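Plostis Home Help

Search the help pages Search All topics

We use cookies to remember your settings. Accept Read more

Laundry and linen

How to fold a crinkled cotton blanket so it stays flat, and where to sort the socks?

dastmont_upstairs
5/26/24, 262 views

Hello all. I have two problems with the clean laundry and I hope it is okay to put them in one post, as they happen in the same room.

The first problem is the socks. I have no table in the bedroom, so I spread a large pink cloth on the floor and put the small things on it: socks, underwear, handkerchiefs. The floor is wooden and I like it, but it collects dust very quickly between the planks and white socks show everything. With the cloth under them they stay clean. The trouble is that the cloth slides and makes folds when I pull a sock toward me, and then other socks go inside of these folds and I find them much later, when their partner is already in the drawer for single socks. 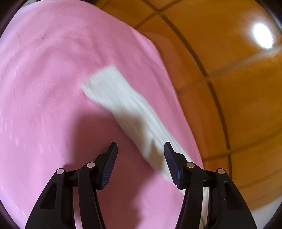

I tried to put books on the corners. It helps with the sliding but I am always moving the books to reach something. I also tried to do everything on the bed, but then the bed is full and I have no place for the big pieces.

The second problem is a white cotton blanket with the crinkled texture. I bought it in March from a small shop called Karagiannis and it is very nice for warm nights. But it doesn't want to be folded. A normal sheet I can fold edge to edge, and the edges meet. With this one, I pull one side to make it straight and it becomes longer than the other side, because the crinkles open. Then I press it with my hands, it looks good, and when I carry it to the shelf it is thick again like a pillow. My shelf has only 20 cm between the boards.

I fold it on the bed, on top of the fitted sheet. The sheet is quite tight, so at least the surface under it is flat.

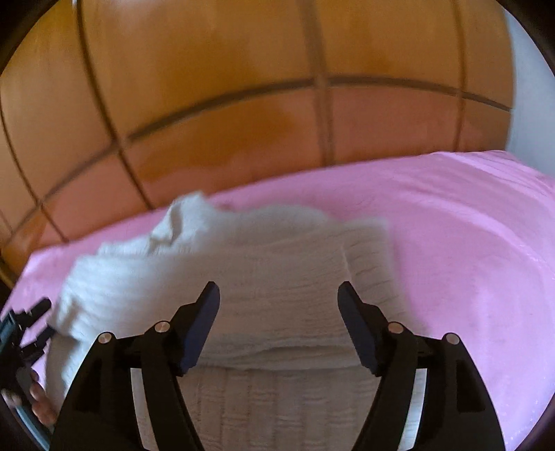

The white blanket on the bed, one part in layers and the other part still bunched up.

My questions are these. Should I iron it before folding? The care label allows it but I am afraid to lose the texture, and without the texture it is only a thin sheet. Is it better to roll it? And for the socks, is there some order of work which does not need two surfaces at the same time?

It takes me very long to finish one basket, and I would like to have the evening for something else. Thank you for reading, and sorry for my English.

3 answers

two_baskets

Please do not iron it. I have two of these blankets and I ironed the first one. It became bigger by a hand's width on the long side and it looked like old paper. After the next wash the crinkles came back, but not everywhere the same.

What works for me is to stop trying to make the edges meet. You are pulling on the edge, and the edge is the part that stretches most. Try in this way:

Shake the blanket once and let it fall on the bed. Don't pull the corners. Only lift the places where it lies double and let them drop again.

Fold it in three the long way, first the far side to you, then your side over it. The uneven edge is now on the top, near the middle. Leave it like this, it will go inside later.

Now lay your forearm across the blanket and move it slowly from the middle to one end, then from the middle to the other end. This pushes the air out. I think the air is your "pillow". With flat hands I could never get it out, with the arm it goes.

Then fold in half and in half again, and do the arm again after each fold. The last fold should face the front of the shelf, and the messy edges go to the back.

My two blankets on top of each other need less than your 20 cm. If yours is much larger than mine, fold it in half the short way before you begin, and it should come out almost the same.

About the socks, I can't say much, I buy all of them in one color — it solved the pairs for me. For the cloth on the floor, a piece of the rubber net that people put under carpets will stop the sliding. Cut it smaller than the cloth so it does not catch on your knees.

keltosis_linen

Roll it. Stand the roll up. Done.

Socks: do them first, before anything else comes out of the basket.

slow_laundry

I agree about the iron but I don't agree with the roll. I rolled mine for one winter and the roll opens by itself each time you take the thing next to it. You need a ribbon or an elastic band, and then it has a line in the middle where the band was. If you have a deep drawer it can be good, but on an open shelf I would fold.

For the order of work, I would do the opposite of the answer above me. Take the big pieces first, on the bed, and carry them away at once. When the blanket and the sheets are gone, the bed is free and the small things can go there. So you don't need the floor. I understand it is nice to have a separate cloth, and you can keep using it: put it on the bed, and when you finish, lift the four corners and look if something stayed inside. I find a sock in this way nearly every time.

If you prefer to sit on the floor (some people have a bad back from bending over a bed, me too), then fold the cloth double before you spread it. A double cloth is heavier and it makes fewer folds. Also try to lift the sock instead of pulling it to you. I know it sounds very simple, but it is a habit and it took me five or six baskets to change it.

One thing more about the blanket. Fold it when it is completely dry and has been lying open for a little time. From the line directly, it is stiff in some places and soft in others, and mine never folds well like that.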